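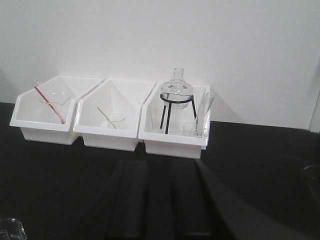

Visit to the Stondus garden furniture works, Visham

The Stondus works stands on the eastern side of Visham, behind the old goods yard, and opens to trade and public visitors in March. Entry is free but has to be booked. The tour starts at 10 am and is done on foot, mostly on level concrete, with one steel staircase up to the finishing floor. Safety shoes are not supplied.

The site makes outdoor tables, benches and a small range of pergola kits. Parasols and cushions are bought in and were not part of the tour. There are 4 production areas: timber store, machine shop, metalwork and finishing.

Timber arrives already kiln dried and is held under cover until its moisture content matches that of the machine shop. Boards are checked with a pin meter at both ends and in the middle. Anything out of range goes back on the rack, and boards with large knots near an end are set aside for short parts such as bench slats. Larch and iroko are the main species. Oak is cut to order only, and the guide was frank that it moves more than customers expect in its first summer outdoors.

The machine shop was the most useful part of the visit. Table legs are joined to the rails with a loose tenon and a through bolt, so the joint can be tightened after a season outside. The bolts are stainless on all models. Slats are fixed from below with slotted brackets, which leave room for movement across the width — a detail missing from many cheaper tables, where the slats are screwed down hard and split at the ends.

Metal frames are welded in jigs, blasted, then powder coated over a zinc primer. Drain holes are drilled in the underside of every hollow leg before coating, so the edge of the hole is covered too. We were shown a frame that had spent 3 winters on the roof. It had chalked slightly on the top face and had a little rust at one foot where the plastic cap had gone.

On the finishing floor, timber parts are dipped in oil, drained on racks and wiped by hand. The load test rig is at the far end. A bench seat is pressed and released for a set number of cycles; the counter read 1,683 when we passed and the test was still running. The target for that model was not given.

The showroom has the full range set out on gravel and paving. The Ziltstead table, which extends from one end, was stiff to open but sat level on uneven slabs thanks to screw feet with plenty of travel. The MacLeod bench is deeper in the seat than the drawings suggest and would suit a wide terrace better than a balcony.

Spare parts are sold from a counter by the exit: feet, bolts, brackets, single slats and touch-up paint in all current colours. Parts for discontinued models can be ordered if the code stamped under the rail is still readable.

Parking is along the front fence. The café closes at 2 pm and takes cards only.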